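Tuesday Evenings at the Stellindale Repair Room

We have been meaning to put up a gallery page for months, and it finally seemed like a good moment, now that the shelves are up and the kettle has a proper spot of its own. The room is on the second floor of the old Dudek building, up 38 steps (sorry, knees!), and we open the doors at seven for anybody who has a dead lamp, a grumpy radio or a box of bits they can't bear to throw out.

A good part of what goes on up there is plain old sorting. People bring us the most wonderful jumbles, and before anything can be fixed or saved for later it has to be spread out where everyone can get a look at it. We like a white table for this, and yellow bins, and the lights turned up as bright as they'll go – a thin dark wire is an awfully easy thing to lose on a brown bench, as many of us learned the hard way.

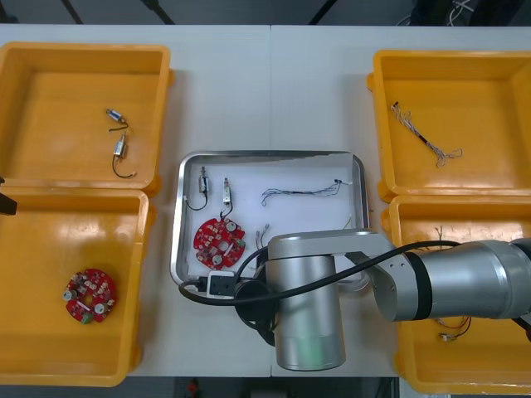 Sorting table, with a steel tray in the middle and the yellow bins on either side. The round red circuit board has a bin to itself, and so does the wire harness with its frayed end.

We keep boards away from loose wire when we can, mostly so that nothing gets scratched or tangled, and small parts with leads still attached go in together until someone has time to test them. It's slow work and very pleasant, especially with a slice of something on a plate nearby (but please, crumbs stay at the other table!).

If you'd like to join in, the sorting evenings run to 12 places and you don't need to know one end of a resistor from the other. Bring reading glasses if you use them. We have more than 4,000 odds and ends still waiting in the Eltero boxes under the window, so there will be plenty left for you in May.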